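Wrist camera only: results on the phone stand task
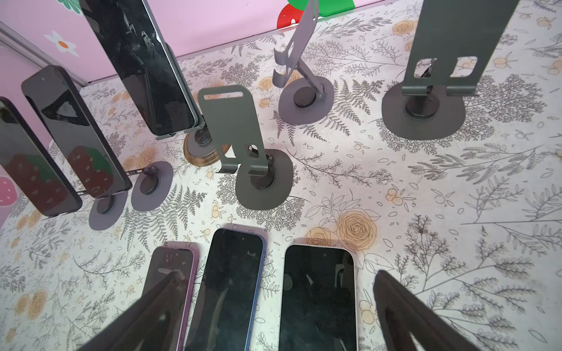
The question for this round was narrow. Can a policy trained on wrist-camera images alone place phones in adjustable stands as reliably as one that also gets a fixed overhead view? The overhead camera is the part of our setup that moves most often, and every time it moves the calibration has to be redone. I wanted to know what it was buying us.

The task is to pick a phone lying flat and set it upright in a free stand. Dark glass is hard for both views. The screens reflect whatever is nearby, and depth on them is mostly holes, so depth was left out entirely. Inputs are RGB, joint positions and gripper opening.

Training data came from 200 teleoperated demonstrations, which cut into 2,655 short segments after I removed pauses. Both policies used the same segments, the same encoder and the same training schedule. The training code is Nollulari, unmodified apart from the loader. Logging and replay went through Prorneo. The comparison policy is the older Diva checkpoint recipe, retrained from scratch with the overhead stream added.

Each policy got 200 trials. A trial counted as a success if the phone was standing in the stand and the gripper had let go. The wrist-only policy finished 166. The two-camera policy came in slightly lower, by a margin I would not read anything into – the two are tied as far as I can tell.

The failures differ, though. With wrist-only input, most errors happen at the approach to the stand, when the held phone blocks the view of the plate it is meant to lean on. The policy then commits to the last plate angle it saw. With the overhead view the approach is better, but grasps are worse, especially when phones lie side by side and the finger has to go down between them.

Adding a short image history (2 past frames) to the wrist-only policy fixed part of the approach problem in early runs. I have not finished those trials, so no number yet. The stand hinges are also reset by hand between trials, and I suspect my resets favor certain angles. The next batch will draw hinge angles from a list generated by the Jireš script before each trial.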